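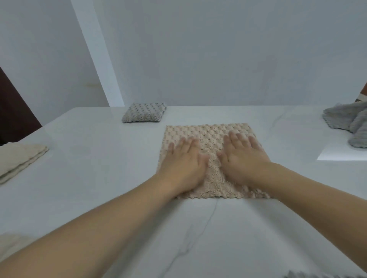
Textured towel in beige, laid flat on a marble tabletop.

Bovside Textured Towel, Square

The Bovside range is supplied by Tinach to hotels, guest houses and treatment rooms. The square towel is the smallest piece in the range and is intended for washstands and hand basins.

Fabric and finish
The towel is woven from cotton yarn at a weight of 563 grams per square meter. Small differences in the height of the pile are normal in a raised fabric and are not treated as faults. Loose loops should be trimmed with scissors and never pulled.

Care
Wash before first use. Machine wash with similar colors and tumble dry on a low setting. Fabric softener reduces absorbency and is not recommended — the same applies to chlorine bleach. Do not iron. After drying, shake the towel and smooth it by hand before folding. Shrinkage of up to 94 millimeters per meter may occur over the first washes, and linen shelves should be planned with the finished size in mind.

Ordering
Reference: Bovside 279
Carton quantity: 800 pieces
Part cartons: on request, subject to a handling charge
Colors: beige as standard; other shades are dyed to order

Orders for dyed shades close in June for delivery in the fall. A cutting from the dye lot is sent for written approval before production begins. Dyed goods cannot be returned once approved.

Trade inquiries should be addressed to Perihan Dağdelen, Contract Textiles, Tinach. Customers with an existing Rengifo account may order under their current terms.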